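Thread on the pick failures we had on the soap job at Datell. A few people asked what happened after my post on Saturday, so I'm writing it up.

Setup first. We collect demos with hand-held grippers, then train a policy and run it on an arm with the same fingers. Task was simple: pick up a bar of soap from a white table, put it in a dish. We call the project Gunder.

We had 2000 demos. In tests on the arm it did fine with the square bars. With the oval ones it kept closing, lifting and coming up with nothing. The bar would pop out forward and slide. One went off the table and hit the light stand.

The log said every one of those was a good grasp. That was the part that bothered me. Our check only looks at whether the fingers stopped before fully closed, and they did, for a moment. Then the bar left and the flag stayed on.
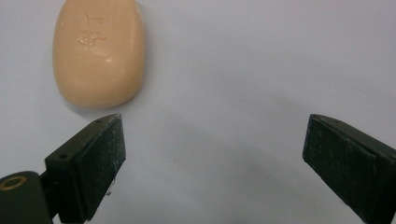
An oval bar has thick rounded edges, so a flat pad only touches it along the fattest part of the curve. Get the pads a little high and all the squeeze pushes the soap down into the table. Get them too far back along the bar and it shoots out the other end.

First theory was grip force. Turned it down, the bar slipped. Turned it up, it shot out faster. Spent a whole day on that and I'd like it back.

Second theory was the pads. They pick up dust and lint, and soap leaves a film you can't see on black rubbery stuff. I wiped them with a damp cloth, let them dry, ran 52 picks. Failures dropped to 11. Better, but still not something I'd leave running alone.

The rest was the demos. People holding the gripper correct for a bad approach without noticing. They twist a little as they close. The arm was copying the approach and missing the twist, because we were smoothing it out in processing. My filter, my mistake.

Took the filter off the wrist rotation and retrained. Same 52 picks, 5 failures. All 5 were with the bar close to the table edge.

Safety side: the arm now stops if finger width changes after a grasp is flagged. Before this it would carry on to the dish with empty fingers and press down. It bent one dish rack doing that. Keep hands out of there while you're testing.

Pads get wiped every morning now. The edge cases are still open. I'll add to this thread when I've looked at them.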